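Notes for session 9, May 4, 2021. Read these before you read the Wastard chapter, and keep a pencil handy.

# Do minimum wage increases cost jobs? How to read a study that says yes, or no

Most of you came into this course with an answer to the question in the title. Some of you learned it in a first-year class, where the demand curve slopes down and a price floor leaves a gap. Others picked it up from a news story about a study that found no gap at all. I'd like you to distrust both of them for the next hour or so.

## 1. What the textbook claims

In the simple model, firms hire until the last worker brings in as much as he or she costs. Raise the wage by law and some workers no longer clear the bar. Employment falls.

Notice how much has been assumed to get there:

- The employer takes the going wage as given and can hire as many people as it wants at that wage.
- Workers are all alike, or sorted neatly by skill.
- Hours, training, scheduling and prices stay put.
- Everybody complies.

Drop the first assumption and the prediction goes soft. An employer with some power over wages may be holding them below what workers bring in, and a modest floor can then leave employment alone or even raise it. This is the monopsony case. People who like minimum wages tend to reach for it too quickly. It says a floor *can* be harmless over some range. It doesn't say how wide the range is, and no one has handed us a map.

## 2. The Astden comparison

The reading for today compares two neighboring counties, Astden and Ondholm. Astden raised its minimum in November. Ondholm didn't. The author surveyed 300 small employers across the two, before and after, and found no difference in headcount worth speaking of.

It's a tidy design, called difference-in-differences. Take the change in Astden, subtract the change in Ondholm, and whatever is left is credited to the policy. The subtraction is only as good as the belief that the two counties would have moved together if the law had never passed.

My complaints, in no special order:

1. **The before survey was too late.** The increase had been public for 9 months when the first forms went out. If owners adjusted early, the "before" figure already has some of the "after" in it, and the measured effect shrinks toward zero.
2. **Headcount isn't hours.** A cafe that keeps six people and trims everyone's shifts shows up as no change.
3. **Closed firms don't return surveys.** The author drops them. Read the footnote to Table 3 and ask yourself which way that pushes the result.
4. **Spillovers.** People commute between these two places. If Astden's law pulled up wages in Ondholm, the comparison county was partly treated.
5. **"No significant effect" isn't "no effect."** Look at the width of the interval. It comfortably holds a job loss that would alarm you and a gain that would surprise you.

Number 5 is the one students lose marks on every year. A small noisy study that can't rule out much has taught us little. The headline writer will say it "found nothing," as if that were a finding.

## 3. The Du Plessis reply

The Du Plessis paper covers the same increase with payroll records from 700 firms and reports a clear fall in hours for workers under 20. It was received as the grown-up version of the Astden survey. I don't think it earned that.

Payroll records are better than memory, I'll grant. But the sample leaves out any business that runs more than one location, because the records don't say where a given worker was standing. If chains picked up the workers that single shops let go, we would see a drop where there had only been a move. The teenage result also depends on a time trend fitted to each industry. Take the trends out and the effect is less than half the size. Leave them in and you're trusting a straight line drawn through a recession and whatever came after it. The paper gives this matter one paragraph in an appendix.

So we have one study with a weak measure and a fair comparison, and one with a strong measure and a comparison that needs a lot of help. Anybody who tells you the second "settled" the first should be asked which of these problems it settled.

## 4. Substitution, and the machine argument

You'll often hear that a higher floor simply speeds up automation. Pay people more and the boss buys equipment. As a matter of theory this is fine: when one input gets more expensive, firms lean on others. As evidence it is usually an anecdote with a price tag attached.

Three things to ask of any such claim. Was the equipment getting cheaper anyway? Did firms in places with no wage increase buy it too? And is the work it does the work that minimum wage employees do, or only something near it? A purchase that follows a raise in the wage floor has followed a lot of other things as well, including the price of credit and whatever the salesman said that week.

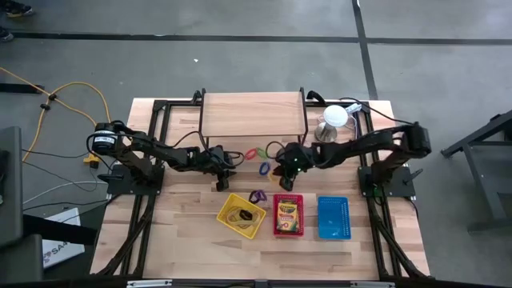 Reshma Chauke objected, when an earlier version of these notes went around, that I was asking too much of the evidence. If every purchase has to be traced to one cause, she wrote, then no effect on capital spending could ever be shown, and "can't be shown" would quietly become "isn't there." Her view is that the slow channel matters most: owners don't swap out staff the month a law takes effect, but they plan the next site with fewer people in it, and a study with a one-year window will miss all of that.

I accept the point about the window. It cuts against the Astden paper and against Du Plessis alike. I'd add that a slow effect is also a convenient one for somebody whose fast effect failed to turn up. If the claim is that losses arrive in year five, then say so in advance, say how large, and let us come back and look.

## 5. Size of the increase

Both camps argue as if "the minimum wage" were a single treatment, like a pill. A floor set well below what most low-wage workers already earn will do next to nothing, good or bad. A floor set near the local median is another matter. Before you compare two studies, work out for each:

- the ratio of the new minimum to the median wage in that area
- the share of workers who were below the new floor on the day it came in
- whether the increase was phased in

Wastard's survey chapter lumps together increases of very different bite and reports one average. I've assigned it for the bibliography. Treat the average with suspicion.

## 6. Publication

One last worry. Studies with a striking result get written up faster and placed better. If you plot published estimates against their precision, the noisy ones ought to scatter evenly around the precise ones. When they lean to one side, some are probably missing. Marthinus Oosthuizen argues that the lean has been overstated, and that part of it reflects real differences between the places studied. He may be right. His test can't tell the two stories apart very well either, as he admits near the end.

## For next time

Write one page on **one** of these.

**(a)** Pick complaint 1, 3 or 4 from section 2. Say which direction the bias runs, and what data you'd need to estimate its size. "More data" will get you no credit.

**(b)** Defend the industry trends in Du Plessis against my objection. You can do this well. I've read good versions.

**(c)** Suppose Chauke is right about the slow channel. Design a comparison that could catch it, and name the result that would make you give up the idea.

Please don't tell me in the last line whether minimum wages are good. Hand it in on paper, stapled, with your section number on the first page.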